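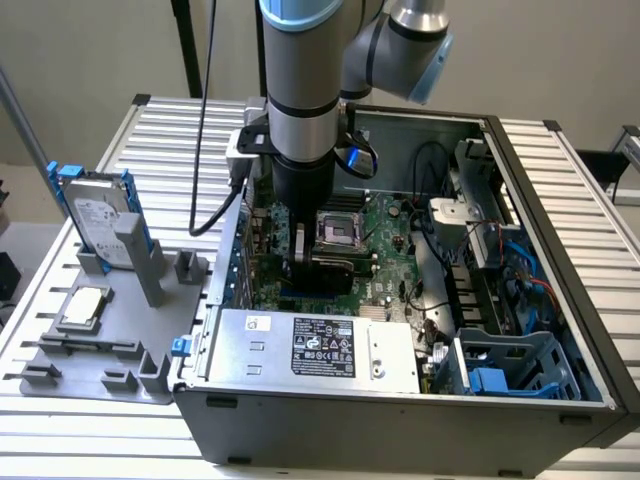 Student team teaches robot arms to rebuild a desktop PC
September 26, 2021

Students in the Lerna robotics club are spending their fall term on a job most of them can do by hand in an afternoon: putting the parts back into an old desktop computer. This time the arms have to do it.

The project, called Udon, started in July as a summer workshop with nine members. It has since grown into the club's entry for the Miltex Student Automation Challenge, where teams are scored on how many computer parts a robot can remove and install without a person touching the machine.

"We picked desktops because there is a lot of variety in one box," said Chia-jung Lui, a junior who leads the team. "A memory module needs a straight push. A processor needs almost no force at all. A cable moves every time you look at it." 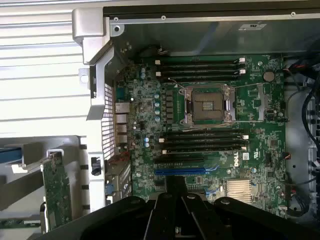

Practice runs are split by part, and each student is responsible for one or two of them. The processor group has the hardest assignment, according to Lui, and did not try a real chip until its third week. Work on the Dell board centers on the socket, where the pins are exposed whenever the processor is out and the retention frame has two lever arms to deal with. Bent pins would end a run, so the group rehearses each approach at low speed first.

The team logged 357 practice attempts over the summer and kept notes on every one. Expansion cards have gone better than expected. In the most recent set of trials, the students recorded 72 successful card placements out of 97 tries. Most of the misses came from the card tilting slightly in the fingers before it reached the slot. 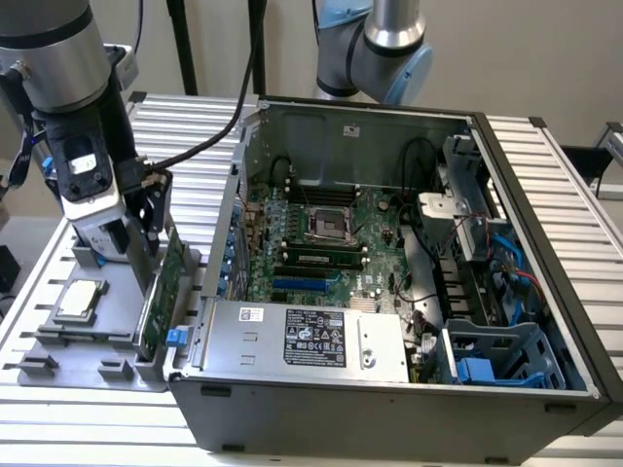 Man-lok Kan, a sophomore, wrote the routine that checks the tilt and backs the arm off if the angle is wrong. The first version stopped too often - sometimes on cards that were perfectly straight - and he spent two weeks loosening the limits.

Kan also designed the 3D-printed tray that holds parts beside the computer case. Each part has its own pocket or post, which lets the arm start from the same position every time. The tray is on its fourth revision.

The club's control software, Peng, was written by earlier members and is being updated for the contest. The team raised $2,138 for replacement parts and printing material, mostly through a used electronics sale on campus.
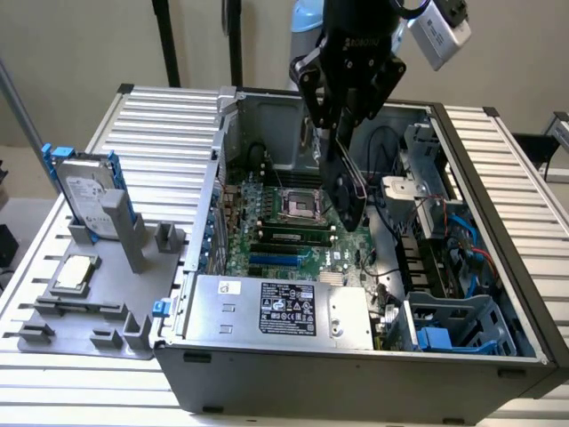 The gripper at work near the processor socket during the Udon project.

Cables remain the weak spot. Lui said the team may skip the cable section in the first round and take the lower score.

The club meets Tuesday and Thursday evenings and is open to new members. No robotics experience is required.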